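## 6. Wiping Faults and Stops During Seat Cleaning

This section covers faults in the seat and upholstery routine of the Nanura arm. Read section 2 (Stopping the Arm) first. Anyone may carry out steps 1 to 4. The remaining steps need the service code.

### 6.1 Fault W-2: cloth lost or dragging

The arm reports W-2 when the pull on the cloth changes suddenly in mid-stroke. In most cases the cloth has slipped out of the grip or caught on a seam. On software older than the December release, the arm may finish the stroke before it stops. Units in this condition have rubbed bare grippers across seat covers at the Skiltlow site and left marks that did not come out.

**CAUTION:** Do not reach between the gripper and the seat while the status light is amber. The arm is paused but still powered, and it can move again without a tone.

1. Press the red stop button on the base. Wait for the status light to go out.
2. Lift the arm clear of the seat by the gray handle. Do not pull on the gripper.
3. Remove the cloth. If it is torn or has a loose hem, throw it away.
4. Check the seat for scratches and note any on the fault sheet, with the time of day.
5. Wipe the seat by hand before you restart the arm. Spread one hand flat on the seat to hold the cover still and rub with the other, keeping the cloth bunched under your fingers. Go over any panel with a different surface separately, with light pressure.

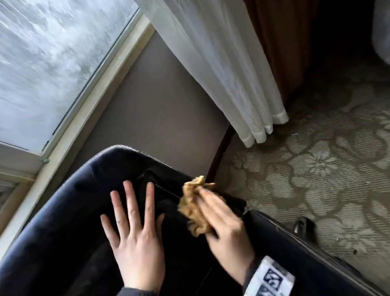

6. Fit a new cloth, folded twice. The fold goes toward the wrist joint.
7. Enter the service code and open **Grip > Test**. The reading should settle between 200 and 300. Below 200, replace the grip pads.
8. Run one stroke at low speed with your hand on the stop button.

**Note:** Padded seats give under load, so the arm presses deeper than it does on the test board. If W-2 comes back on a padded seat only, lower the force setting to 100 and repeat step 8.

### 6.2 When to take the arm out of use

Switch the unit off at the wall and hang the red tag on it if:

- W-2 appears again after new pads have been fitted
- the arm moves after the stop button has been pressed
- the gripper has touched a person, even lightly

Do not clear the fault log. Send it with the fault sheet to Eleri Landeg at Cembridge. Units that moved after a stop are returned whole, with the base and cable. Aksel Oddsson issues the return number.

### 6.3 Known problem with cloth detection

The grip sensor cannot tell a thin cloth from no cloth. Until the sensor is changed, use only the thick cloths supplied with the arm and check the grip by eye before each seat.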